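Fixing a Row of Hooks to a Painted Wall
Workshop tips, updated Feb 19, 2020

Mark the line before anything else. Hook rows look crooked when they are set out from the floor, so use a level and a pencil. Space the hooks 90 mm center to center. Closer than that and key rings tangle.

Drywall: locate the studs first. Where a hook falls between studs, use a plastic anchor. Pilot hole 30 mm deep, drilled dry at low speed. Vacuum the hole before the anchor goes in.

Plaster: put masking tape over the mark and drill through it. Remove the tape slowly, pulling back on itself.

Adhesive hooks: wipe the wall with rubbing alcohol and let it dry. New paint needs a full month before adhesive will hold. Rows put up in October in an unheated garage tend to let go by midwinter.

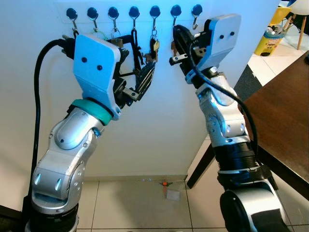
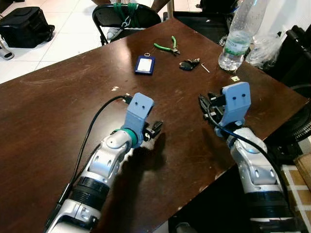 First picture: key hooks near the top edge of a white wall. Second picture: wooden tabletop.

Load: keys and lanyards are no problem for any fixing on this page. Wet coats and tool bags need a screw into a stud. We hung 200 g on each adhesive hook for 119 days and lost two, both on semi-gloss paint.

Loose screws: pack the hole with a matchstick and wood glue, trim flush, and drive the screw again the next day. This works in wood only. In drywall, move up one anchor size.

Old adhesive: warm it with a hair dryer and roll it off with a thumb. Scrapers mark the paint.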